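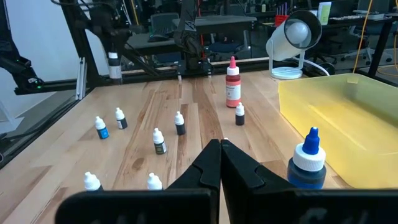
# Inks and refills: frequently asked questions

Last updated Oct 30, 2022

These are the questions we get most often at the Clarkham shop about bottled colour - small dropper bottles, the larger nozzle bottles, and how to keep them in order once you have more than a few. If your question isn't covered, ask at the counter or use the contact form.

## What's the difference between the small bottles and the large ones?

Mostly the amount. The small dropper bottles are meant for trying a colour or for people who only use a little of it. The large ones are for refilling pads and for anyone who gets through the same red or blue week after week. In our Kudetti range the colour is the same in both sizes, so you can start small and move up.

## How many colours do you stock?

There are 54 in the Kudetti range at present. The Liew range is smaller, with 20, and comes in the small size only. We don't always have every colour on the shelf.

## Can I mix colours?

Yes, within one range. Mix in a separate dish and never in the bottle. We don't recommend mixing Kudetti with Liew, as the two are made up differently and can go lumpy. Write down how many drops of each you used if you think you'll want the colour again.

## How should I store the bottles?

Upright, with the caps done up, out of direct sun. A cupboard or drawer is fine. Don't keep them on a windowsill or next to a radiator. They should not be allowed to freeze either, so a shed is a poor choice in winter.

## What sort of container is best?

A plain plastic bin with straight or slightly sloping sides does the job. You want one deep enough that a small bottle can't tip over the edge, but shallow enough that you can still reach in and pick one out. We sell the Baltero bin in two depths. If you have both small and large bottles, buy the deeper one and let the tall tips stick out over the top.

See-through plastic is worth having. You can't read a label through a tinted side, but you can tell that something is in there.
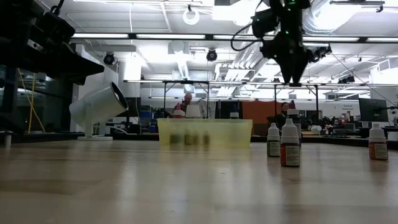 Stand the large bottles in first, then fill in with the small ones. Done the other way round, you end up lifting half of them out again to make room. Leave a bit of space so that the bottles don't jam together when you slide the bin back on the shelf.

## Should I sort by colour or by size?

Whichever you'll keep up. Sorting by colour is quicker when you're working. Sorting by size packs better. Some of our customers keep reds and oranges in one bin and blues and greens in another, and only sort by size inside each.

## All the white caps look the same from above. Any tips?

Put a dab of the ink on a small round sticker and press it on the side of the cap, where your fingers won't rub it off. Let the dab dry first. Don't go by the look of a dark bottle, as black, navy and deep green are hard to tell apart until the ink is on paper.

## How long does a bottle keep?

Two years unopened. Once opened, use it within 9 months for the best colour. Older ink may still work, so test it on scrap before throwing it away.

## The nozzle is blocked. What should I do?

Take the nozzle off and stand it in warm water for a few minutes, then rinse and dry it before putting it back. Don't push a pin down it. That widens the hole and the bottle will drip from then on. Spare nozzles are available for the large size.

## How do I get ink off a wooden table?

Blot it straight away with kitchen roll, working inwards. On a sealed or varnished top, a damp cloth and a drop of washing-up liquid will usually shift the rest. On bare wood it will probably leave a mark. Put an old tray or some newspaper down if you're fond of the table.

## Do you take empty bottles back?

Yes, at the shop only. Rinse them and bring the caps as well. We took in almost 2,000 last year. Please don't post them to us.

## Can you send ink by post?

We can, within the UK. Small bottles go in a padded box and large ones are sealed in a bag first. If anything arrives leaking, send us a photo before you clean it up and we'll replace it.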